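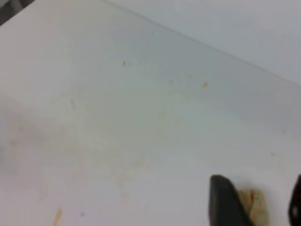 White tabletop, a few crumb-sized specks and all

Questions I get about the Goltero supper swap

I'm Ingvar Thygesen and I run the supper swap here in Vimham. My inbox keeps filling up with the same questions, so I finally sat down and typed out some answers. Updated Sat 1 June.

What is it, exactly?
You cook one big batch of something at home, bring it in tubs, and go home with tubs of other people's cooking. I started it in April after eating my own lentil soup for nine days (never again!).

Where do I go?
Upstairs at 201 Morsy Street, the door next to the shoe repair place. The buzzer sticks, so give it a good long push.

How much food should I bring?
Six tubs, one meal in each. Two people sharing a spot can still bring six, you just split what you take home.

Do I have to be a good cook?
Oh gosh, no. My most popular dish is baked pasta with jarred sauce. Chili, curry, dumplings, meatballs, bean stew, it all goes.

What doesn't work so well?
Salads, anything fried, and potatoes in big chunks, which go grainy in the freezer. I also ask people to skip raw egg and shellfish. 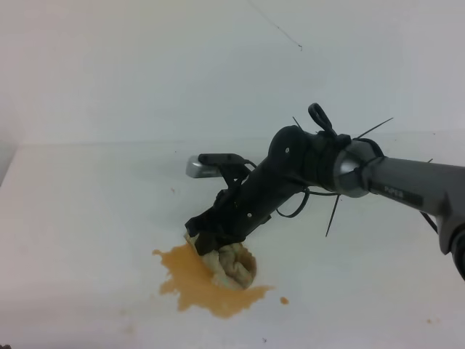 Black and gray arm marked PIPER over the white tabletop

How do I label my tubs?
Masking tape and a fat marker. Write the dish, the day you cooked it, and every single ingredient. "Spices" isn't an ingredient, sorry! If there are nuts in it, put that on the lid in capitals.

Does my food need to be frozen?
Frozen or fridge cold, either is fine. Carry it in a cool bag if you're coming from the Durkano side, that bus takes forever in summer.

What does it cost?
Each spot is 2 dollars, cash, and it goes toward the room.

Can I pick what I take?
Yes, we draw numbers and go around one tub at a time until they're gone. If you draw a high number you go first the next time.

I have to cancel. Is that a problem?
Not if you let me know by noon the day before. Somebody on the waiting list will be thrilled, and you can keep your stew.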